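Durán Street Residents' Association
Minutes of the monthly meeting, December 2019
Held in the back room of the Imatis Bakery, after closing

Present: Áine Doherty (chair), Aigars Lill (minutes), the Pruitts, Mrs. Okafor, Len from the corner house, both Hallorans, and a man who thought this was the bread class and stayed through item 3.

Apologies: Carol, who has shingles. Dev, who has tickets.

1. Minutes of the last meeting

Approved with one correction. Under "Gutters," the phrase "Len became heated" is to read "Len expressed a view." Len asked that the minutes show he was sitting down the entire time. They now show it.

2. Matters arising

The missing stop sign at the Jenby Avenue end has been reported to the city again. The city has replied with a reference number that is longer than the last one, which the chair chose to treat as progress.

The lost-cat posters are still up on the light poles. The cat came home in May. Mrs. Okafor said the family feels the posters are a good likeness and would like to keep them up. The chair ruled that they come down. Mrs. Okafor may have one.

3. Holiday lights

Tom Halloran reported that the lights are up on the even side of the street. They are up on the odd side as well, but do not light. He has checked every bulb in the first string and found the bad one, and replaced it, and found there was another bad one. He intends to go on.

Jean Halloran asked whether a new string could be bought for less than the cost of her husband's evenings. The Stadis hardware store has them at $30. Moved by Jean, seconded by everyone but Tom. Carried.

The visitor asked when the dough would be coming out. He was given a roll and left on good terms.

4. Snow

The snow rota was passed around. It came back with fewer names on it than when it went out. The chair passed it around again, in the other direction, and watched it.

The following was agreed:

Each house clears its own stretch of sidewalk by 9 in the morning, or by a time "a reasonable person would call morning" on weekends.

The snowblower lives at the Pruitts'. It is to be returned with gas in it. Mr. Pruitt spoke on this point for some time. He has kept a notebook.

Nobody is to use a kitchen chair to hold a parking spot. Len asked about lawn chairs. The chair said lawn chairs were chairs. Len asked about a sawhorse. The matter was left there, and the secretary fully expects to see a sawhorse.

5. The shared driveway

Carried over from last month, and from the month before that. The Pruitts and Len still disagree about where the middle is. A survey was done years ago, and each side has a copy, and the copies do not match. Áine offered to hold both copies up to the window, one on top of the other. This was done. It was dark out, so nothing was learned. Carried over.

6. Block party money

Left over from the summer: $100, in an envelope. Suggestions for its use were as follows. A bench. Part of a bench. A plaque, to go on a bench if we ever get one. A better envelope.

Mrs. Okafor said that a bench would only bring people who sit. It was pointed out that this is the usual idea. She said she knew that, and had meant it.

Decision put off until somebody has priced a bench. Aigars to price a bench. He would like it noted that he was getting coffee when this was decided.

7. The street map

For new readers of these minutes: the association agreed last spring to make a big hand-drawn map of the street as it used to be, with the old shop names, to hang in the bakery window. Everyone who has been here long enough is to mark what they remember.

The difficulty is that they remember different things. Mrs. Okafor has the shoe repair place at number 8. Mr. Pruitt has it across the road, and has it as a dry cleaner. Len says it was both, one after the other, and that he was overcharged at each. It was agreed to put down all versions in pencil and ink them in when people calm down.

Jean asked that the map stick to shops and leave out who was married to whom at the time. Agreed, with some regret.

Lettering: Áine will do the large names. Tom offered to do the small ones and was thanked, and it was suggested that he finish the lights first.

Paper: plain brown was preferred over white by a clear majority. Mrs. Okafor felt it looked like a parcel. Mr. Pruitt felt it looked old, which was the point of the thing. Carol and Dev may form an opinion and keep it to themselves until January.

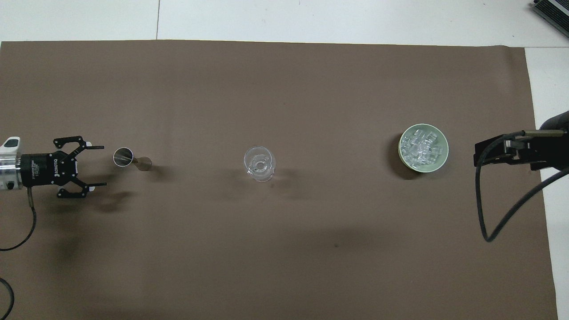 Item 7: brown paper on the tabletop, slightly creased.

Creases: Jean knows how to iron paper. Several people doubted that this is something a person can know. She will do a test on a scrap, on low, with a dish towel in between, and report back.

8. Any other business

Mrs. Okafor has again had her newspaper moved from her top step to her bottom step. She does not accuse anyone. She looked at Len.

Mr. Pruitt asked whether the meetings could start earlier. Tom Halloran asked whether they could start later. The time stays as it is, since it suits neither of them equally.

A card for Carol was signed. Whoever wrote "Happy Retirement" in it is asked to see the chair – she has a bottle of correction fluid and a few questions.

The bakery was thanked for the room and for the rolls. The chair reminded members that the rolls are a kindness and that pockets are for other things.

9. Next meeting

January, same room, same time. Items to include the driveway, the bench, the ironing test, and the sawhorse if there is one.

Actions

Áine: posters down; large lettering; speak to whoever signed the card.
Aigars: price a bench, under protest.
Tom: buy the new string of lights and let the old one go.
Jean: iron a scrap of paper.
Mr. Pruitt: bring the snowblower notebook, or preferably a short version of it.
Len: nothing assigned. Len asked why. Carried over.

Minutes taken by A. Lill. Corrections to the chair, in writing, one page at most.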